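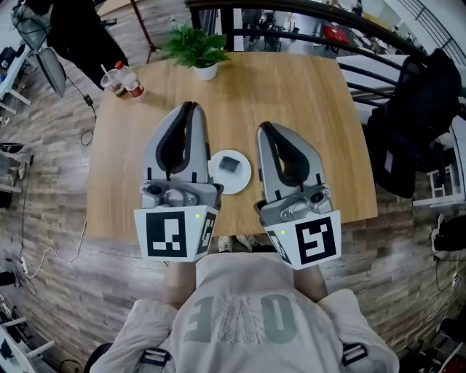 Trinidad Valdebenito wrote that the upstairs radiators were still cold at 6 in the morning, that the boiler was showing normal pressure, and that bleeding them on Saturday had made no difference. She asked whether the pump could be ruled out before anyone paid for a new one.

Status changed: Waiting on customer to Open
Component: Nastent circulator, zone 2
Controller: Brekness two-zone, wall mounted

The pump can't be ruled out yet. The controller log she attached shows zone 2 calling for heat all night and the pump relay closed for the whole period. A closed relay only says that the controller asked for the pump. It doesn't say the pump turned. Zone 1 is on a separate circulator and heats normally, so the boiler, the expansion tank and the main supply are off the list for now.

Checks requested:

1. Measure the supply and return pipe temperature at the zone 2 manifold, 10 minutes after a call for heat.
2. Note the flow reading on the manifold sight glass.
3. Confirm the position of both isolation valves. The handle should be in line with the pipe.
4. Read the error counter on the controller (hold Menu, then Down).

Results received

Supply pipe 70 C, return pipe 26 C. Sight glass barely off the bottom stop. Isolation valves both open. Error counter 14, all with the same code, 424.

Code 424 on this controller is "zone return not reached." It is logged when the return sensor stays under its threshold for the full length of a call. It is a symptom code and does not point to a part. The wide gap between supply and return fits low flow: a little water is getting through and giving up most of its heat on the way. A fully stopped pump would normally leave the supply pipe cooler than that at the manifold, although heat creep from the boiler side can confuse the reading.

Possible causes at this point: partly blocked strainer, air trapped at the high point of the loop, pump running at the wrong speed setting, worn impeller.
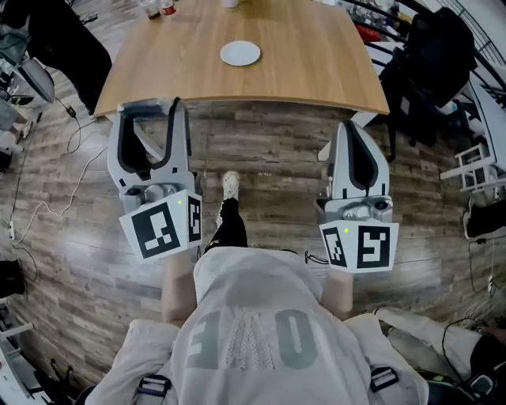 The high point of the loop is under the upstairs floor, where the pipe rises over a joist before dropping to the first radiator. Bleeding at the radiators does not clear air there. The vent is reached through a cut section of floor near the landing, and the installer's sheet does not mark it. In a room with wood-look planks like these the joints of an access section are hard to pick out, so go by measurement from the wall and don't pry at random. If the section can't be located, leave it and do the strainer first.

Strainer procedure: turn the zone off at the controller, close both isolation valves, let the pipe cool, put a tray under the cap, remove the cap and basket, rinse, refit with the gasket seated flat. Open the return side valve first, slowly, then the supply side. Check the boiler pressure afterward and top up if it has dropped.

Update from customer

Strainer basket was packed with black sludge on one side. Cleaned and refitted. Sight glass now reads near the middle. Return pipe is warmer but the far bedroom is still slow. Pump speed was found on I — the Onishi installation sheet calls for II on this loop.

Reply

Set the speed to II and leave it for two nights. Do not clear the error counter yet — we want to see whether it moves from 14. The sludge is magnetite and more will loosen now that flow is back, so inspect the basket again in October before the heating is in daily use. If the far bedroom is still slow after the speed change, the trapped air is the next item and the landing vent will have to be opened.

An inhibitor test strip should be done at the same visit. Cititz stocks the strips and the replacement cap gasket. The old gasket can be reused once if it isn't nicked.

Status changed: Open to Monitoring
Priority: Normal
Next action: customer to send error counter and return temperature after second night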